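Programme diary, Clumwood Film Society

12/18/25

The final screening of the winter season took place yesterday evening in the upper hall. Attendance was 82, against a capacity of 90 once the side aisle is kept clear, and the doors were closed at the advertised time. The feature was the restored print of the Otlow moon picture, preceded by a talk of forty minutes on how lunar surfaces were built and lit for the screen before anyone had walked on one. It is the practice of this office to enter an account of each event on the following day, and the account is given below in the order in which matters arose.

The speaker was Chrysoula Kalogeropoulos, who had agreed in July to give the talk and who had supplied her text well in advance. She dealt first with the matter of shadow. On the Moon a shadow has a hard edge and is very dark, there being no air to scatter the light. In a studio, with several lamps hung overhead, an actor throws several soft shadows at once, and an audience that could not say what was wrong would nevertheless feel that something was. She showed how one cameraman dealt with this by using a single large lamp at a great distance, at considerable cost in heat and in the tempers of the cast.

She passed next to dust. Cement powder was tried by some designers and fine sand by others, and both hang in the air longer than lunar dust would, which falls straight back in a clean arc. The speaker had asked the projectionist to run a short passage of the feature twice, the second time slowly, so that the fall of the dust behind a boot could be judged. This was well received. A member in the third row asked whether the fault could have been cured by running the camera faster, and was told that it could in part, but that the actors would then have had to move at a speed which made them look foolish on the day.

The section on spacesuits was shortened for reasons of time. The office regrets this, as the material on helmets was the strongest part of the written text. It concerned the habit of placing small lamps inside the helmet so that the face of the leading player could be seen, a thing no real wearer would tolerate, as he would then see little but his own reflection. It is hoped that the passage can be printed in full in the spring bulletin.

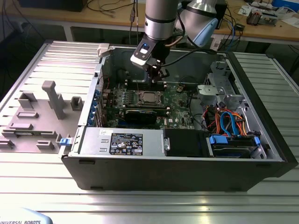
Questions followed for a quarter of an hour. They were taken from the floor and from written slips, the latter having been collected during the interval at the request of members who find it difficult to stand. Ten slips were received. Several dealt with the same point, namely whether the sound of the rocket should be heard in a vacuum, and were answered together. The speaker's view was that silence is correct and that a composer should be trusted to fill it. Tùng Đào, who introduced the evening and has charge of the projection, dissented on the ground that the engine can be felt through the floor of the craft by those inside it, and that a low note is therefore allowable whenever the camera is in the cabin. The discussion was courteous and was left unresolved.

The feature began at ten minutes past eight. The print was lent by the Quan collection and arrived in good order, in two cases, with the inspection sheet completed. There is a visible join in the fourth reel at the point where the crew first see the far side, and a slight loss of sound for the length of one sentence. Members had been told of this in the programme note. Colour was steady throughout, and the blacks were deeper than in the copy shown by this society 13 years ago, which many of those present remembered.

As to the merits of the film, this diary is not the place for a review, but a few remarks may assist whoever writes the note on a future occasion. The opening half hour, which is given over almost wholly to meetings and to the signing of papers, was found slow by younger members. The office takes the contrary view. A voyage of this kind would be preceded by a great many meetings, and the picture has the patience to say so. The landing itself is handled without music and is over sooner than expected. The weakest portion remains the quarrel in the cabin, which rests on a misunderstanding that one plain question would have settled. The closing shot, of the empty landing stage with the ladder still down, was held for some moments before the house lights were raised, in accordance with the instruction left by the lender.

Elsa Strand has asked that the following be recorded in connection with the bar. Coffee ran short before the end of the interval. The urn holds enough for sixty cups and was filled once. In future it is to be filled again when the talk ends, and the second tray of cups is to be brought up from the kitchen before the doors are opened. The mince pies were sufficient.

The heating was satisfactory in the body of the hall and poor at the back, where the door to the stair does not meet its frame. A curtain was hung there last winter and has since been removed to another room. It should be found and put back before the January programme. Two members moved forward during the feature on this account, and did so quietly.

Receipts from the sale of tickets have been counted and agreed. The sum of 198 pounds was taken at the door, the remainder having been paid beforehand, and it has been banked with the float deducted. The fee to the lender falls due at the end of the month and the invoice has been passed for payment. The speaker declined a fee and accepted her railway fare.

There was one matter of complaint. A member wrote this morning to say that the programme note gave away the fate of the navigator. On reading the note again the office accepts that it did. The sentence was carried over from an older note, prepared for an audience which had for the most part seen the picture. A reply has been sent with an apology, and notes for the coming season will be read by a second person before they go to the printer. Itziar Cordero has consented to undertake this.

The spring season was announced from the platform at the close. It will be given to pictures about Mars, in date order, beginning with a silent serial of which only some chapters survive. The middle evening is to be a double bill, and will start half an hour earlier than usual so that members may reach the last bus. The closing evening was to have been the Tokine picture, with its painted canals and its long march across the red plain, but confirmation has not yet been received from the rights holder. Should it fail to arrive by the middle of January, a substitute will be shown – the office would favour the short colony film which was passed over this year – and those holding season tickets will be told by letter.

Kausar Orakzai has offered to speak at the first of these evenings on the subject of maps. Early observers drew lines on the planet which were not there, and film designers went on copying the lines long after astronomers had given them up. She would wish to show some old charts beside frames from the serial. The offer has been accepted with thanks. She will require a second projector, a table on the left of the platform, and a pointer, the society's own pointer having been mislaid.

Items outstanding at the time of writing are as follows.

The two film cases to be returned to the Quan collection by carrier, insured, with a copy of the inspection sheet in each.

A letter of thanks to the speaker, enclosing the slips which were not reached.

The seat numbers in row F to be corrected, two seats at present bearing the same number.

One grey woollen glove and a spectacle case, found beneath the seats, are held at the office and may be claimed on any weekday morning until the building closes for the holiday.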